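So the Clikcombe library drag story hour is back on for June, and I am thrilled!! The petition to save it got 1,838 signatures (we needed 1,000), and I cried a little in the parking lot.
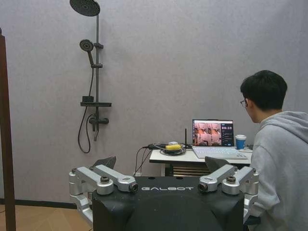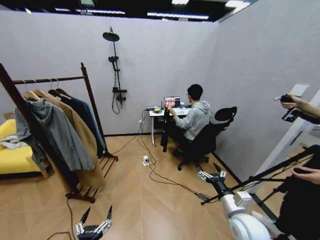
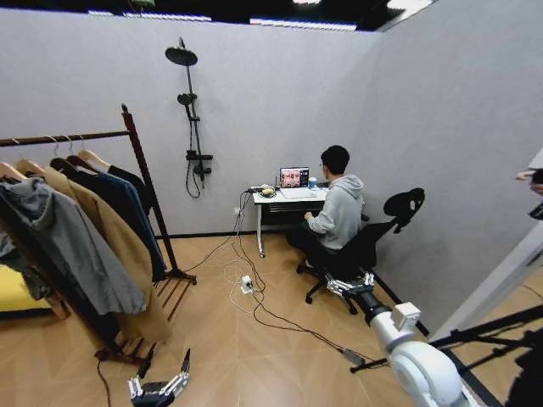
The folks from Skivmont who wrote in to complain? There were 12 of them. Twelve! Meanwhile my kid has already picked out which book she wants to hear, and my wife is baking lemon bars for after. Come by at 10, and bring a blanket to sit on (those floors are hard).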